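Skomimby
Products / Arm-mounted tools / In-vehicle work
Clatel cabin handling kit

Product code: CL-536
Supplied by: Skomimby
Page last revised: 6 Jan 2023

Overview

The Clatel kit is a set of parts and written procedures for using a small robot arm inside a car cabin. It is meant for workshops and trim shops that already have an arm and want to use it for reaching, holding and placing work in the footwell, around the seats and across the dashboard. The arm itself is sold separately.

The kit comes with the Mkhize practice sheets, which set out how we expect the work to be prepared, carried out and recorded. Customers sometimes ask whether they can buy the hardware without the sheets. They cannot. The limits in the sheets are the ones the hardware was checked against, and the warranty refers to them by number.

What is in the box

Gripper fingers, soft-faced, two pairs
Wrist cover with strap
Cable guide and 20 fabric ties
Hold-to-run handset with 3 metre lead
Practice sheets, printed and bound
Lockable tag for the ignition or start button
Spare finger pads, one set

Before the arm goes into the car

A risk assessment has to be done for each type of vehicle. One assessment for "cars" is too broad. A van with a flat floor and a small hatchback with a deep sill are different jobs, and the arm's path in and out will differ too.

The vehicle must be on level ground, with the parking brake on and the tag fitted. Disconnect the 12-volt supply where the maker's instructions allow it. If the job needs the supply left on, write the reason on sheet 2 and have a second person sign it. Airbag systems are covered by the vehicle maker's own instructions, and these come before anything on this page.

Seat position is recorded before work starts. This sounds fussy, but a saved path is only good for the seat position it was taught with. 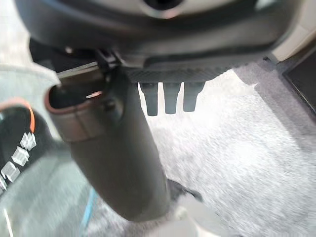 Footwell work has its own sheet, number 5, and it is the longest of the set. Speed is limited to 40 millimetres per second once any part of the tool is below the steering wheel, and the handset must be held for the whole of the move. Pedals count as controls, so the arm may not push, rest on or steady itself against them. Three pads hanging side by side with only short gaps between them leave little room for error, and the taught path should pass in front of the row and never between the pads. Strong light on a pale carpet can wash the floor out almost to white in a wrist camera's view while the underside of the dashboard stays dark. Set the exposure for the part you are working on, and do not use the floor as a height reference in those conditions. Loose cables are routed and tied before the arm moves.

Stopping and clearing

The handset stops the arm when released and also when squeezed hard. Test both at the start of each shift and enter the result in the log. A stop that has been used during a job is entered as well, even where the cause was trivial.

If the arm stops in the cabin, do not reach past it to free a trapped item. Back it out along the taught path at the lowest speed setting. If it will not back out, isolate the arm and release the wrist by hand as shown on sheet 7. Two people are needed for this, one supporting the wrist.

Nobody sits in the vehicle while the arm is powered. That includes the passenger side and the rear seats.

Training

Operators need one day of training on the kit, in addition to whatever they hold for the arm. Kornél Erdős runs the courses at our Nollosora site, and he can travel to customers with four or more people to train. Refresher training is every two years, or sooner if the sheets change.

Supervisors are asked to watch one full job per operator every quarter. The form for this is at the back of the binder – please copy it and keep the original clean.

Changes since October

Sheet 5 has been rewritten. The old wording allowed the handset to be put down between moves in the footwell, and this is no longer allowed.

Sheet 6 now covers sliding doors.

The wrist cover strap is longer. Covers with the short strap can still be used if the strap closes fully.

Sheets printed before these changes should be removed from the binder. Replacements are free to registered owners.

Care and spares

Wipe the finger pads with a damp cloth after each job. Do not use solvent cleaners, as they harden the facing. Change pads when the facing is cut or has gone shiny. Pads are sold in sets and should be changed as a set.

Cable guides last well, but check the clip nearest the wrist, where most of the bending takes place.

Ordering and questions

Orders go through the Skomimby parts desk. Please give the make and model of your arm, as the wrist plate differs between them. Questions about the practice sheets go to Csaba Sárközi, who keeps the master copy. If you think a limit is wrong for your vehicle, send him the completed assessment and carry on working to the printed limit until you have an answer in writing.

Related items
Wrist plate adaptors
Sill and seat covers
Replacement handset lead
Log books, pack of five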